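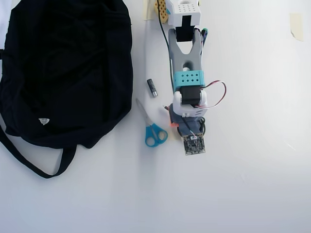 Fig. 1. Hobby-servo arm over the bench, with a small circuit board at the tip. Black bag at left.

Home Timetable Handouts Labs Forum Contact

Handout 5: What the planner thinks is on the table

The Zarei planner, like most, wants a list of obstacles before it will plan anything. Somebody or something has to write that list. The Nuven manual says its perception module "handles everyday clutter". Treat that as a claim to be tested.

Look at Fig. 1 and try writing the list by hand. The scissors are easy enough. The bag is harder. It has no fixed shape, so a box fitted to it today is wrong once somebody leans on it, and the strap makes a loop with bare table inside. Does your box include the loop? If it does, you have thrown away free space. If it doesn't, the arm may be sent through a strap.

Then there is the arm's own wiring. The usual self-filter removes points that belong to the links in the model file. The thin red-and-white wire bowing out beside the lower servo is not a link, and I have yet to see a model file that includes one. Expect it to turn up as an obstacle that follows the arm about - or to be missed altogether.

Now the numbers. On the Edilia test set, 159 scenes, our copy of the module looked very good. Every scene had rigid objects on a plain table. I would not carry that score over to a bench with a bag on it.

For the lab:
Set the planner limit to 700 ms and the sample count to 2,000. Run 75 plans with the bag on the bench and the same again without. Log every refusal as well as every contact. A planner that refuses everything has a perfect safety record.

Flilov users: turn off automatic retry first, or the log will hide the refusals.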